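Thread on what changed in housekeeping at Skallano since the bathroom robots came in. I run shift scheduling, so this is mostly about hours and tasks. 1/12

Starting point: one attendant did a full room, bed to bathroom. The bathroom took the larger share of the time and nearly all of the complaints about knees and wrists. 2/12

Since September the vanity work is split. The robot handles the counter: pick up loose items, wipe, put items back. The attendant does the bed, floor, toilet and shower, then signs off the counter on the tablet. 3/12

It runs on 70 rooms, all on two floors. The other floors are staffed the old way, so I now build two rosters with different task codes. Payroll did not like this and still doesn't. 4/12

Log so far: 3,242 counter jobs started, 2,595 closed without a person stepping in. The remainder were finished by hand. The log does not say how long each of those took, and that is the number I need for staffing. 5/12

Most handovers are guest items. Mugs with something left in them, tubes with the cap loose, anything soft. The rule from Yee-man Lu is that the robot stops and calls if it can't classify an item. Attendants asked for that rule and I would keep it. 6/12

A call goes to the nearest attendant. In the first weeks it went to whoever was logged in first, so Boonsong Srisuk got called from the far end of the corridor all morning. Fixed in the Nillix routing table. 7/12

New job on the roster: cell lead, one per shift. Sets up the practice bathroom, runs new items through it, writes the pick notes. Ansel Baptiste has mornings, Tuva Strömberg has afternoons. Both came from room cleaning. Pay grade went up one step after the second request. 8/12

Practice bathroom, toothpaste and mug set:
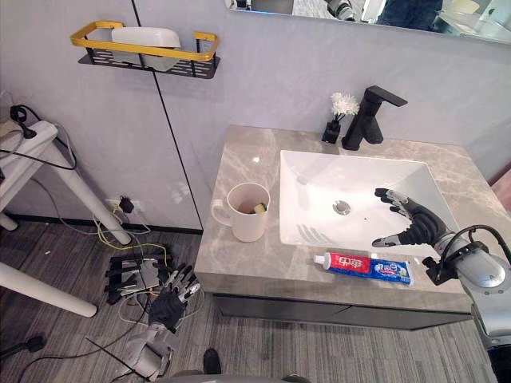

Right hand open over the basin, toothpaste along the front edge of the counter.

Pick notes are plain text. "Tube flat, cap left, approach from above." Ansel's are short and work well. Mine were long and got rewritten. 9/12

What got worse: attendants on the two floors work alone more. They used to pair up on bathrooms and talk. Herman Govindasamy raised it at the floor meeting and we moved the break times so they overlap again — partial fix. 10/12

What got better: fewer wrist reports on those floors. I am not giving a figure because the group is small and people rotate. Ask me again after a full year of rosters. 11/12

Open items: time per handover in the log, one task code list for all floors, and whether sign-off counts as inspection. Under the current grade sheet it does not. I think it should — the attendant's name is on it. 12/12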